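Notes pour l'intervention — atelier des retours, site de Cantero
Telmo Villalobos, version relue avec Nicanor le 26 septembre

Ouverture (ne pas dépasser deux minutes)
Me présenter : onze ans au tri chez Rikent, les trois derniers comme référent de ligne. Dire tout de suite que je ne parle pas au nom du fournisseur.
Question à la salle : qui travaille déjà à côté d'un bras ? Attendre les mains.

Avant le bras
Les retours arrivaient en vrac. On vidait le bac, on regardait l'article, on le posait dans le bac suivant. 508 références actives en août, de la papeterie au jouet.
Ce qui fatiguait : se pencher au fond du bac, toujours du même côté. Les épaules, surtout. Parler de Grunen, l'autre site, où le poste tournait toutes les 15 minutes. Chez nous, la rotation n'était pas tenue.

Ce qui a changé pour l'équipe
Personne n'est parti. Deux postes de tri sont devenus des postes de contrôle. Le dire sans enjoliver : certains collègues s'ennuient plus qu'avant.
On attend, on surveille, on reprend la main quand le bras renonce. C'est un autre rythme — plus de silence aussi, on se parle moins d'un poste à l'autre.
La prime de cadence a disparu avec le comptage individuel. Sujet sensible, laisser Nicanor Figueroa répondre s'il y a des questions.

Ce que le bras prend mal
Les objets souples, ajourés ou transparents. Les petites pièces dans les coins du bac. Sur un lot d'essai de 481 articles, 77 ont été repris à la main.
Montrer la diapo et laisser dix secondes. Faire remarquer le mélange dans le bac : l'ovale bleu foncé, la petite figurine bleue, la pièce noire en maille posée à plat à côté. Les doigts transparents de la pince sont juste au-dessus.
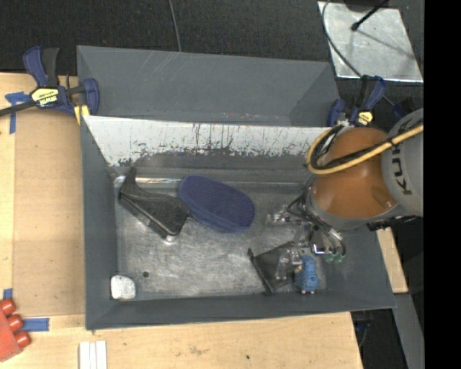
Ce qu'on demande pour la suite
Que les opérateurs soient consultés avant le choix des pinces, pas après. Pour le logiciel Flalloson, on a découvert les écrans le jour de la mise en route.
Une vraie formation à la reprise manuelle, payée sur le temps de travail.
Garder un poste de tri entièrement manuel, pour ceux qui le préfèrent et pour les pannes.

Questions
Si on me demande le prix : je ne l'ai pas, renvoyer vers la direction.
Si on me demande si je reviendrais en arrière : non pour les épaules, oui pour l'ambiance.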